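Saser picking kit: product briefing
Speaker notes, Mahnaz Bakhtiari
Tuesday session, room opens 9.30

Slide 1. Welcome
Thank the hosts at Contreras. Introduce the kit and confirm that questions will be taken after slide 4.

Slide 2. What is on offer
The Saser kit comprises a gripper, picking software and a licence for one cell. It is supplied through Rutov, who also carry out installation. The customer provides the arm and the bin. Installation takes 6 working days, including operator training. Please do not quote prices from the stage; refer enquiries to the Rutov desk.

Slide 3. Trial results
The review trial consisted of 1000 picks from mixed contents. The kit completed 783 without help and 217 required an operator. State both figures. Soft items accounted for most of the stops, and the supplier has accepted this finding. Pause before moving on.

Slide 4. Mixed contents in the bin
Leave the slide up for a full minute. Draw attention to the range of items: a work glove, a crushed Coca-Cola can, an ear of corn. The glove partly covers a reddish cup-like object, and overlaps of this sort should be discussed with any customer who sorts returned or discarded goods.

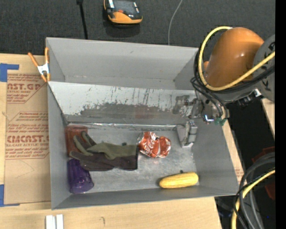 Slide 5. Service and support
Flalar holds the support contract. Telephone cover runs from 8 a.m. to 6 p.m. on working days. Gripper fingers are treated as wearing parts and are charged separately.

Slide 6. Questions
Written questions may be left with the chair. Replies will be sent in March.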